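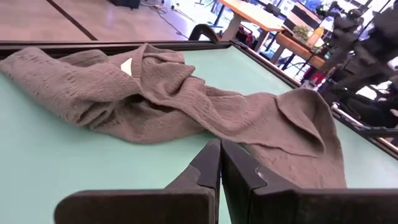 A brown knit sweater on a green table.

Fiction > Short Stories > Ganus Rink

Print | E-mail
Search this site Go

Satish Bisht stopped 37 shots and lost, 2-1. The winner went in off his own defenseman's skate.

Danai Bakalis was waiting by the bus with two coffees.

"Grosberg called," she said. "They want you in October."

"They see tonight?"

"They saw it."

He drank the coffee. Grosberg was 241 miles away and had a real locker room.

"Who plays here if I go?"

"Grastis."

"He can't catch."

"No," she said, and got on the bus.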